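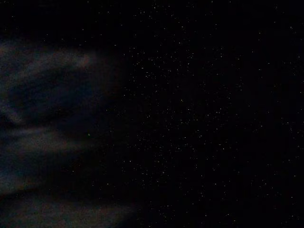 According to a note on the article's discussion page, hand guiding and remote control should not share one entry, as the errors they produce differ. Both are treated here as forms of robot teaching by demonstration.

In hand guiding, the operator moves the arm directly while joint positions are logged. In remote control, a second device sends the motion. The Javham method uses 30 demonstrations per task; Entwistle uses five.

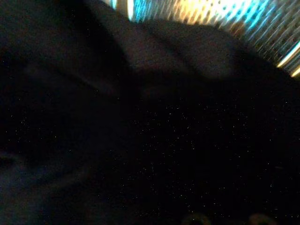
Wrist views are recorded with joint data in both methods. Exposure is normally fixed before the first run. In low light, motion blur can draw bright areas out into diagonal streaks while nearby dark folds keep almost no detail, and such stretches may be given less weight in training.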